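Guides > Clothing Care > Outerwear > Washing a Quilted Jacket at Home

Print this page | E-mail this page

How to Wash a Quilted Jacket Without Flattening It

I put off washing my first quilted jacket for two whole winters. It had a gray ring inside the collar and a coffee dribble down one sleeve, and I was convinced that water would turn it into a sad bag of lumps. Then one November I gave in, ran it through the machine, and it came out looking wonderful! I've washed every quilted thing in the house since then, and I'd love for you to try it too.

These steps are for jackets with polyester filling, the kind most of us have. Down needs its own soap and a lot more drying time, so see the down page if that's what you've got. If the care label says dry clean only, believe it.

What you'll need

Mild liquid detergent (I use Zollia, but any gentle one without softener will do)
A soft toothbrush
A large mesh bag, or an old pillowcase with a zipper
2 clean tennis balls
A big towel
A wide hanger or a flat drying rack

Get the jacket ready

Go through the pockets first, all of them, including the little inside one you forgot about. I once washed a lip balm and I'm still finding traces of it.

Now lay the jacket out flat somewhere with good light. A bed is perfect because you can spread the whole thing out and go over it slowly. Look at the collar edge, the cuffs, the pocket openings and the bottom hem, which is where nearly all the dirt lives. Check for loose stitching as well. If a quilting seam has opened up, close it with a few small hand stitches before it goes anywhere near water, or the filling can shift into the gap and stay there.
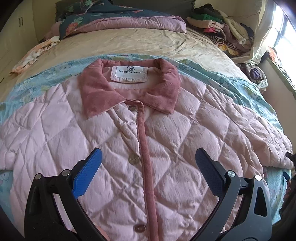 A quilted jacket with a corduroy collar, laid out flat.

Corduroy trim deserves a minute of its own. It holds on to skin oil and makeup more than smooth fabric does, and it can crush if you scrub across the ridges. Brush it dry to lift out the lint, always going in the same direction as the cords. If the trim is a different color from the body, dab a hidden spot with a wet white cloth and press. Color on the cloth means you should wash by hand in cold water and get it drying right away.

Treat the spots

Mix a teaspoon of detergent into 430 milliliters of cool water. It's an odd amount, I know -- it's what my favorite jar holds, and the strength has always been just right. Dip the toothbrush, tap off the extra, and work on one stain at a time in small circles on the smooth parts. Let it sit for 9 minutes or so, then blot with a damp cloth. You don't need to rinse fully, as the wash will take care of that.

Grease is the stubborn one. A single drop of dish soap, rubbed in with a fingertip, usually shifts it. Go easy, though, because dish soap makes a mountain of suds.

Wash it

Close all the fasteners and turn the jacket inside out. Metal buttons can knock against the drum, and having them on the inside of a mesh bag keeps them quieter and saves the finish. Put it in alone, or with one light towel if your machine complains about an uneven load.

Choose cold water, the delicate cycle and a low spin. My old Pernell front-loader has a setting called Bedding that I tried once, and it was far too rough. Use half the detergent you think you need. Then run a second rinse. Please don't skip that second rinse! Leftover soap makes the filling stiff and leaves pale streaks along the seams, and it's the most common reason people think they've ruined a jacket.

If you're washing by hand, the bathtub is easier than the sink. Press the jacket down gently, let it soak for a bit, drain, and refill until the water stays clear. Never lift it by the shoulders when it's full of water. Scoop it up from underneath with both arms, like a sleepy dog.

Dry it

Roll the jacket in the big towel and lean on it to push the water out. No wringing. After that you have two good choices.

In the dryer, use the lowest heat and toss in the tennis balls. Stop every 20 minutes to pull the jacket out, shake it hard and break up any clumps with your fingers. It's noisy, but watching the puff come back is the best part of the whole job.

On the rack, lay it flat and turn it over every few hours. It may need a full day, or longer in a damp room. Pat the filling into place as it dries, and smooth the collar into the shape you want while it's still a little wet. Once the corduroy is dry, brush it again and the ridges will stand right up.

Feel along the thickest seams before you put it away. If they're cool to the touch, it probably isn't done yet -- give it more time, or it will smell musty by spring.

How often?

Once or twice a season is plenty for most people. Wipe the collar and cuffs with a damp cloth in between, and hang the jacket up with some air around it after you've been out in the rain.

Print this page | E-mail this page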